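August, evening

Shut the water off at the meter at seven this morning and started on the line to the garden taps. The old polyethylene run from Toft has split in two places now, both times along the stretch that gets the afternoon sun, and I'm done patching it. I dug out the first 15 feet before it got too hot. The trench is 20 inches deep, a bit more by the gate where the ground is soft.
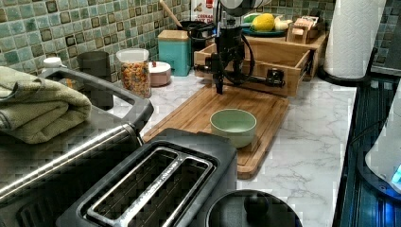

The kitchen counter, cutting board and green bowl.

Drove to Dakska for the new pipe after lunch. They had the Jusham in one-inch, blue, rated for burial, and I bought a 25-foot coil plus four couplings and a roll of tape. It came to 121 dollars, more than I wanted to pay, but the Pamata pipe was only a little cheaper and the wall looked thin where they'd cut it. The man at the counter told me to let the coil lie in the sun for an hour before trying to straighten it. I did, and it still fought me the whole way down the trench.
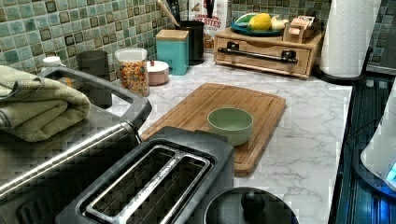
The first coupling leaked. I had cut the pipe at a slant with the hacksaw and the seal didn't seat right, so I took it apart and cut again with the proper cutter. I need somewhere to keep the O-rings tonight, as I already lost one in the dirt. The little green bowl on the cutting board is the right size, and I can wash it after. The second try held at full pressure while I drank a cup of coffee.

Two couplings left to do, then the elbow under the back tap. I won't fill the trench until the line has sat under pressure overnight. Need to buy sand for the bottom where it's stony. Knees sore.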